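Workshop > Get involved > Helpers wanted
2 min read

Come and build a sorting arm with us

We're after 3 more people for Plorik, a small robot arm that we're putting together at home, mostly in the evenings. It should learn to pick up everyday packages and put them in the right box. No degree needed - if you can hold a screwdriver and like fiddling, you'll fit in!
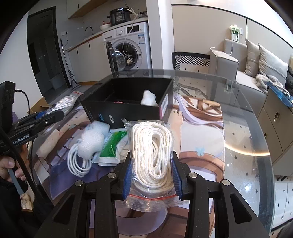
Plorik's hardest job so far is soft packaging. A block of wood is easy, but take a clear zip-lock bag with a thick coil of cream cord inside: the plastic crinkles, the light bounces off it and the pads have to press from both sides. We'd love someone who enjoys that sort of puzzle, and someone handy with wiring.

We meet until July, and parts and tea are on us. Write to Sewwandi Sivakumar or Kasun Gunawardena by Mar 20, 2020 and tell us what you've made, however wonky.

Recent
Onis: a gearbox for beginners
Notes from the Bilero build night
Spare motors to give away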